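Notebook, grasp sim, kitchen scenes
5 December 2019

Picking up where the last page stopped, mid-argument with myself over whether the rim grasp is worth keeping. I'm keeping it. Reasons below, plus the numbers before I lose them again.

Overnight batch finished before I got in – 1000 episodes, mug only, spawn position and handle angle randomized, same friction on everything. 635 counted as successes under the new rule (mug off the counter and still in the fingers when the hold timer runs out). The old rule only looked at height, and it was happily giving credit to mugs that got flicked into the air by a bad close. I'm a little embarrassed how long that one sat in there. Everything we logged in June used the old rule, so please don't put the June curve on the same plot as this one!

Same Gondbridge policy as before, no retraining. All I changed is the success check and the random seeds.

Went through failures by hand after lunch. Didn't do all of them, I pulled 31 from the log and watched each one at half speed. Most fall into one bucket: the arm comes down fine, the fingers end up straddling the rim the way they should, and then the close happens a bit too high and the mug slips out on the lift. A smaller bunch are handle collisions, where a finger lands on the handle and shoves the whole mug sideways. 6 of them I couldn't explain at all. The contact forces spike for one step and the mug is suddenly lying down. Smells like the collision mesh. The mug we use is the one from the Radonjić set, and its inside wall is made of convex chunks that don't quite line up with what gets drawn. I've complained about this before (see the page with the coffee ring on it).

Tried to fix the high close by pushing the pre-grasp target down a bit. Helps when the mug is near the middle of the counter, makes things worse near the front edge, no idea why yet. Maybe the wrist is getting close to a joint limit out there? Need to plot joint angles against spawn position before I guess any more.

Other thing, lighting. The Flalholm room has that very dark marble tile on the back wall, and the black fingers pretty much vanish against it in the camera view. The white mug is easy, the fingers not so much. If the policy is using finger position from pixels to decide when to close, that could be the whole high-close problem right there. Cheap test: swap the back wall for a light texture, same seeds, run it again. Stustunberg has a pale wall version of the same kitchen, I just have to check that the counter height matches or the comparison is junk.

Saved a render from the rim grasp runs to go with this page, blue spray bottle as the distractor: 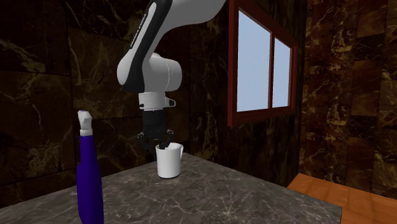

Rim grasp in sim, fingers either side of the rim, tips just inside the mug.

I like this pose as a reference for how deep the tips should be, so I'm going to measure tip depth from the sim state here and compare it with the slipped ones. If the slipped ones are consistently shallower then it's a depth problem and I can stop worrying about friction.

To do:
pale wall run, same seeds
joint angle plot, front edge spawns
rebuild the mug collision mesh with finer chunks – ask if anybody already has one before I burn a day on it
rerun the June checkpoints with the new success rule
move the logs off the scratch disk, it's nearly full again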